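Trukmont Savings and Loans
Branch and Payments Programme: progress report to the funding board
Jun 20, 2019

1. Position against plan

The move of personal current accounts from the old ledger to Pratico is on schedule. By the end of May, 661 accounts had been transferred in the pilot group, against a target of 300 for the period. Balances matched on all of them at close of business. Standing orders carried over without re-entry, except where the payee's sort code had been retired; those were corrected by hand and the customers told by letter.

Business accounts have not started. The interface to Bartoš, which handles our card settlement, still returns foreign currency entries a day late, and we do not want to move merchants until that is fixed. Bartoš has supplied a revised file layout — testing begins next week.

2. Branches

Brodby branch reopened with two counter positions and one interview room. Cash handling has been brought into line with the other branches, and the night safe is back in use. Counter staff have completed 40 hours of training each on the new account opening process.

3. Spend

Spend to date is within the approved amount. The one variance is on licences, where we took 390 user seats in a single order to secure the lower price. No further call on contingency is expected this quarter.

4. Premises and minor works 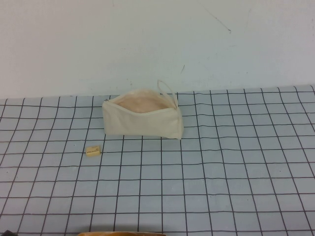
Minor works are paid from the branch budget and do not touch the programme grant. Redecoration is the only item left open under this heading. The off-white wall behind the table with the pale blue grid mat has a thin dark scratch and several small marks, and will be included when the painters are next on site. No separate order will be raised for it.

5. Risks

Late settlement entries remain the main risk. If the revised layout fails testing, business accounts will move one quarter later, and the old ledger will have to be kept under support for that time. The supplier has quoted for the extension but we have not signed.

6. Next period

Finish Bartoš testing. Transfer the remaining personal accounts in weekly batches. Submit the savings product mapping for approval before any savings balances are moved.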